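Reports > Furniture Grants > Prultatwood Worktop Refresh

February | By Macarena Aravena

Print this page | E-mail this page

Hi everyone at the Adomaitis fund, it's me again with the tables update! I know the last one ran long, so I'll try to keep to what your money has been doing since then.

We've spent $2,418 of the grant so far, nearly all of it on tops, edging and the good glue (the cheap one let us down in the fall and I'm not going back). There's $303 set aside for felt pads and replacement screws, and I'd like to carry that over into next month if you're okay with it. The Edby room has all eight of its tables back on their legs, and the Trallurer room is next.

The big question last time was the finish. We went with the pale wood-grain laminate in the end, and I'm so glad we did. The old dark tops made the whole room feel like a basement! A couple of people on the team wanted plain white, but I held out for some grain, and I think even the white fans have come around. 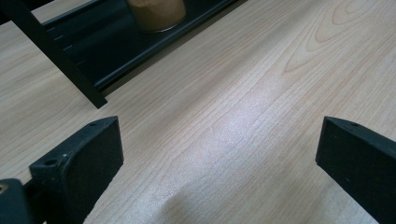

My one grumble is the shine. With the overhead lights on you do get glare on the tops, and the folks who read there in the evening have mentioned it. I've asked for a price on softer bulbs before we touch anything else, and I'll send it over when I have it.

Still to do: edging on the Trallurer tables, and finding a home for the 40 old chairs stacked in the hallway. If you know anybody who wants chairs, please give them my number.

Macarena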